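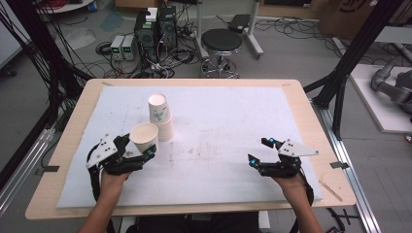 What does a robot need before it can pick up a paper cup?
Mostly it needs to have seen the job done by people, many times over, by way of grippers much like its own. A clever program helps, but a clever program that has only watched bare human hands will try to do things its own two fingers can't.

So goes the thinking at Stellavgate, where the Skarnulico project has spent the spring on cups. Readers who remember our April issue will recall that the group was then promising to move on to cutlery. Cutlery has been postponed.

The method is simple to describe and tedious to do. A person takes a gripper in each hand and works through a short task: lift a cup, turn it, set it down, put it on the stack. The grippers record how far the fingers open and where they travel, and cameras record what there was to see, both from above and from right behind the fingertips. The learning program is then given the lot and asked to work out the next movement from whatever it is looking at. It doesn't know what a cup is, and doesn't seem to mind.

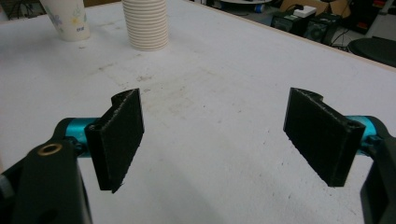
The cup task from the gripper's side, fingers open.

For this round the group collected 900 demonstrations and threw a good many of them out. That left 643 to train on. The rejects were mostly hesitations, where the person stopped halfway to think about it. A program trained on hesitations learns to hesitate, and an early version spent much of a Sunday hovering over the stack like a guest unsure whether the last biscuit was spoken for.

Testing was done at the Skancombe site, on a table the program had never met and under rather worse lights. The robot was given 185 tries at taking one cup and adding it to a stack, and managed 48 of them when it had only the overhead view to go on. With the fingertip view added, it passed the halfway mark for the first time. The usual failure was squeezing. Paper cups forgive very little, and a squashed one will not nest in anything.

The more useful finding concerned order. Demonstrations in which people varied where they put the cup were worth far more than extra ones done the same way each time, and the group now shuffles the starting positions after every go. This has made the sessions slower and the results better, to the mild annoyance of everyone who had got quick at it.

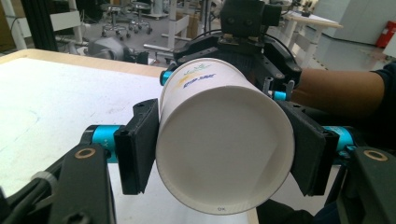

Pillai is less sure that the fingertip view deserves all the credit, and wrote in to say that the overhead-only program was trained for a shorter time, so the comparison "wants doing again with the clock made fair before anyone puts it on a slide". The group has agreed to run it again. It is already on a slide.

Cutlery is now expected in the autumn, starting with spoons.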